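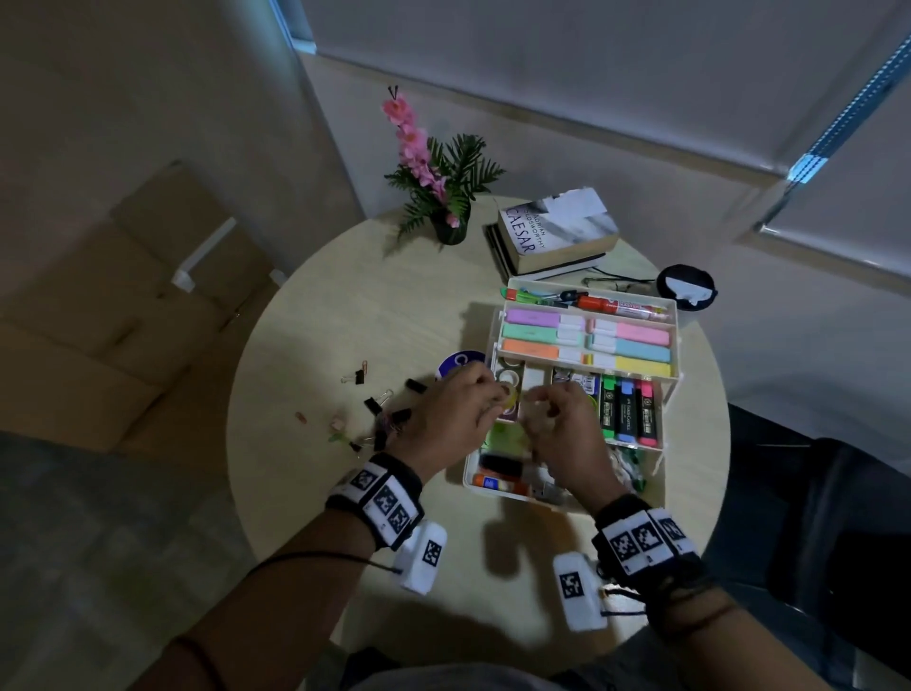

Last updated: 07/09/2026 by Selorm Mahama

Ticket 149
Queue: Shared rooms, supplies
Location: Munwood, meeting room with the round table
Opened by: Yaa Owusu
Assigned to: Emil Gisler
Priority: Low
Status: Closed

Summary
Stationery organizer in the Munwood room does not go back together after use. Small items end up on the table or at the bottom of the box.

Yaa Owusu wrote:
The white organizer is full but people can't find anything in it. Every workshop I run in Munwood starts with someone tipping it out to look for the tape. After that the clips stay out on the table and the next group pushes them to one side. Last time I spent 10 minutes putting it back and the top tray still would not sit level. Can we either get a bigger one or take things out of it?

Steps to reproduce: take out the glue sticks and any roll of tape, use them, try to put everything back without looking at how it was before.

Expected: everything fits.
What I get: the tape goes in last and has nowhere to go.

Emil Gisler wrote:
Thanks. Before we order anything, which organizer is it? Drusetum has the drawer type and I have had a separate complaint about that one. Also, is the tray cracked, or is it just sitting on something?

Yaa Owusu wrote:
It's the open one with the raised tray at the back and the deeper compartments below. Not cracked as far as I can tell. If I take the tall markers out, it sits fine. I think somebody laid a marker down flat under it.

Kojo Nyarko wrote:
I can add to this. I set that box up in February, and it was fine with what was in it then. Since then it has picked up washi tape, stickers, more highlighters and a lot of clips. The clips are the worst. They came loose from their packets and there is no compartment small enough to hold them, so they slide under everything else. I don't think the tray is the fault.

Emil Gisler wrote:
Agree, let's sort the contents first. Kojo, can you empty it onto the table and group what's there? Leave anything that is still in a packet in the packet. Please test the highlighters and markers on scrap paper while you're at it.
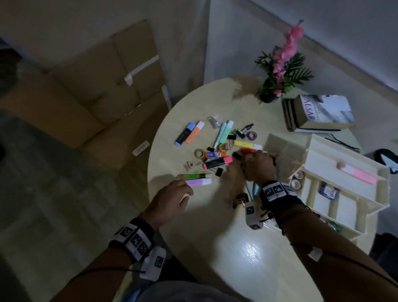
Kojo Nyarko wrote:
Going through it by type worked better than going through it by compartment. My first try was to clear one compartment, wipe it and refill it, and I ended up with the same mix as before. Notes from the second try:

Highlighters. The pastel ones go flat in the upper tray, three on the left and three on the right, with the white cap ends toward the middle. They fit exactly like that and don't roll. Any other pastel highlighter is a spare and should live in the cabinet. If you turn one of them around the wrong way the row sits unevenly, so check that first if it looks off.

Faber-Castell text markers. Upright in a row in the lower compartment. They were lying down before and that is what was lifting the tray. Yaa was right about this.

Glue sticks. Front of the box. They are the first thing people reach for, so I don't want them behind the markers.

Tape. The clear tape goes near the front compartments. The wide masking tape is too big for the space that is left, and I would like to take it out of the box for good.

Eraser. Next to the small box of supplies, left of the text markers.

Clips. No good answer yet. Binder clips and paper clips were mixed together, and the little colored ones are easy to miss against the table. The silver binder clips in the plastic packet can stay in the packet.

Emil Gisler wrote:
Take the masking tape out, fine by me. It can go on the hook by the door with the flip chart things. For the clips, use a lidded tin. There should be a spare one in the Drusetum cabinet from the old sewing kit.

Kwaku Aryee wrote:
Found 2 tins in Drusetum, not one. I brought both over. The flat one holds the binder clips and the smaller one takes the paper clips. Neither fits in the organizer, so they have to stand beside it. I put labels on the lids.

Yaa Owusu wrote:
Please don't order more clips for a while. The supply order form still has Munwood down for a box of around 800 paper clips and we can't be using anything like that.

Emil Gisler wrote:
Taken off the order form. I also removed the repeat line for highlighters. We order from Skelbridge and they had been sending a set with every delivery whether or not anyone asked, so that explains the spares.

Yaa Owusu wrote:
Used the room again with a full group. We had the box out for the whole session and it went back together with no trouble. The tray is level. One glue stick ended up in with the tape, I moved it. I'm happy for this to be closed.

Cause
Too many items in the organizer, loose clips with no compartment, and text markers stored flat under the raised tray.

Fix
Text markers stored upright. Masking tape moved to the hook by the door. Clips moved to two labeled tins next to the organizer. Spare highlighters moved to the cabinet. Repeat order stopped.

Still open
The drawer organizer in Drusetum has its own ticket. Don't add comments about it here.

Selorm Mahama wrote:
Closing. I copied Kojo's notes into the room sheet for Munwood under the name Testa layout, same as the sheet for the craft cupboard. If the box gets mixed up again, use the sheet first and reopen this ticket if the tray still won't sit flat.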